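Jovel公開見学会について、よく聞かれること

9月にKomariの建物で開かれた、Jovelのロボット公開見学会に行ってきました。社内で報告したところ同じ質問ばかり届くので、答えをまとめて置いておきます。主催者の公式FAQではありません。一見学者の、どちらかといえば疑い深い人間の書いたものとして読んでください。

そもそも何の見学会だったのですか

Jovelが開発を進めている片付け用ロボットの実演です。腕と手はBrekkeという会社のもの、動作を決めるソフトウェアがZamhamという名前だそうです。案内状には「日常空間で働く自律ロボットをご体験ください」とありました。日常空間という言葉の幅はずいぶん広いようで、見せてもらったのはカーペット敷きの床にテープで区画を貼り、その中と周辺で腕を動かす作業でした。床に印のある家に住んでいる人がどれだけいるのか、という話は後でします。
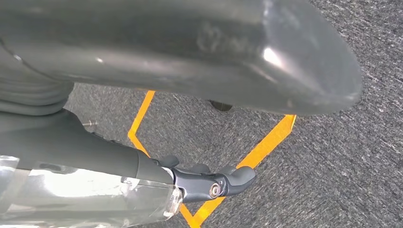 所要時間はどのくらいですか

全体で90分です。最初に会社紹介のスライドがあり、これが長い。腕の動いているところを見ていられるのは後半だけなので、機械が目当てなら覚悟しておいたほうがいいです。途中入場は認められていましたが、そのことは案内状のどこにも書かれていませんでした。

予約は必要ですか

必要です。ウェブのフォームに所属と見学の目的を書きます。私は目的の欄に「導入の可否を判断するため」と書いて、問題なく通りました。受付の人によると申し込みは200人を超えたそうです。ただし各回の定員は教えてもらえませんでした。申込者数だけ元気よく発表されても、こちらとしては使い道がありません。

ロボットの近くまで行けますか

柵はなく、床に引かれた見学者用の線から先に入らなければよいという決まりでした。線の内側に入ると係の人が腕を止めます。前列の人が線から50センチほど身を乗り出していたときは、注意も停止もありませんでした。安全のための線なのか整列のための線なのか、説明がほしかったところです。

床のテープは何のためにあるのですか

説明役のRehema Langatさんの答えをそのまま書くと、「作業範囲の目安で、ロボットが必ずしもテープを頼りにしているわけではない」とのことでした。「必ずしも」が気になったので、ではテープを剥がして同じことをやってもらえますかと聞きました。今日は予定にない、という返事でした。予定にないのは分かります。ですが、その一点が分からないと、見せられている動作のどこまでが自律なのか、客席からは判断のしようがありません。

貼り直して向きを変えたものなら試せるかとも聞きましたが、こちらも次回以降の検討事項だそうです。

動きは速いですか

遅いです。人が屈んで拾うほうがずっと早い。Jovel側は「安全のため実演では速度を落としている」と言っていて、これはもっともな理由だと思います。では通常の速度はどのくらいかと聞くと、環境による、と返ってきました。資料にも数字がありません。導入を考える側が一番先に知りたい数字なのですが。

失敗はありましたか

私の見た回では、手が床の近くまで下りたところで止まり、最初の姿勢に戻ってやり直す場面がありました。係の人はこれを「再計画」と呼んでいました。隣の席の人は普通に失敗と呼んでいました。止まったまま動けなくなるよりはよほどいいし、やり直せること自体は評価しています。ただ、成功率の話になると急に言葉が丸くなるのはやめてほしい。何回やって何回うまくいったのか、それだけでいいのです。

遠隔操作ではないのですか

私も疑いました。会場の後方にパソコンを開いた社員が座っていて、実演中ずっと画面を見ていたからです。質疑の時間にEyerusalem Adugnaさんという見学者が先にこれを聞いてくれました。回答は「監視と緊急停止のみで、操作はしていない」。画面を見せてもらえますかと続けたAdugnaさんに対しては、社外秘の情報が映っているのでお見せできない、とのことでした。嘘だと言うつもりはありません。確かめる手段がなかった、とだけ書いておきます。 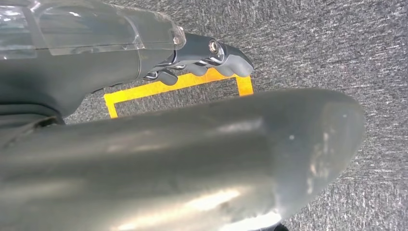
2802文字

手の部分はどうなっていますか

指には丸い当たりが並んでいて、関節のところに丸いボルトの頭が見えます。手の側には透明なプラスチックの部品が付いていました。私はこの透明な部品の役割を聞きそびれたので、知っている方がいたら教えてください。灰色の腕の外装には薄い擦れや汚れがあり、展示用に磨いたばかりの機体という感じはしませんでした。この点はむしろ好印象です。

指先については、布をつかむのは得意だがカード類のように薄くて硬いものは苦手だという説明がありました。苦手なものを先に言ってくれたのは、この日いちばん信用できる発言だったと思います。

撮影はできますか

写真は可、動画は不可でした。理由は「編集によって誤解を招くおそれがあるため」。それなら主催者が冒頭に流した、音楽付きで早回しのあの紹介映像は何なのかと思いましたが、質疑の時間が足りず聞けていません。写真ではフラッシュの使用も断られます。

専門知識がなくても楽しめますか

動く腕を見るだけなら十分に楽しめます。後半は質問が細かくなり、把持だの軌道だのという言葉が説明なしに飛び交うので、そこで席を立つ人もいました。配布資料に用語集があるのですが、載っている言葉と会場で使われる言葉があまり一致していません。

資料はもらえますか

三つ折りのパンフレットと、連絡先を登録すると送られてくるPDFがあります。PDFのほうが詳しいという触れ込みでしたが、読み比べた限り、増えていたのは導入後のイメージ図と会社の沿革です。Brekkeの腕の仕様が知りたければ、Jovelではなく製造元に問い合わせたほうが早いと言われました。問い合わせてみましたが、これを書いている時点で返事は来ていません。

価格は聞けましたか

個別見積もりだそうです。おおよその幅でも、と粘りましたが出ませんでした。ソフトウェアのZamhamは年ごとの契約になる見込みで、腕の保守は別、設置時の床の調査も別。別、別と続くうちに、手帳の欄が足りなくなりました。

子ども連れでも大丈夫ですか

入場はできます。ただ椅子の並びが詰まっていて、作業は床の高さで行われるため、後ろの席の子どもにはほとんど見えません。大人でも三列目からは立たないと厳しいです。早めに入って前に座ってください。

結局、導入するのですか

うちでは見送りました。機械が悪いというより、判断に必要な材料がもらえなかったためです。テープなしの実演、通常速度の数字、やり直しも含めた成功の回数。この三つを出してもらえるなら、もう一度話を聞きたいとJovelには伝えてあります。Langatさんからは「持ち帰って検討します」という丁寧なメールが届きました。

次の見学会に行く価値はありますか

近くに住んでいるなら、あると思います。紹介映像だけで分かった気になるよりはずっといい。行かれる方は質問を紙に書いて持っていき、できれば前半の休憩中に説明役をつかまえてください。全体質疑は最後の短い時間しかなく、手を挙げてもまず当たりません。テープを剥がしてもらえた方がいたら、どうなったか連絡をください。このページに追記します。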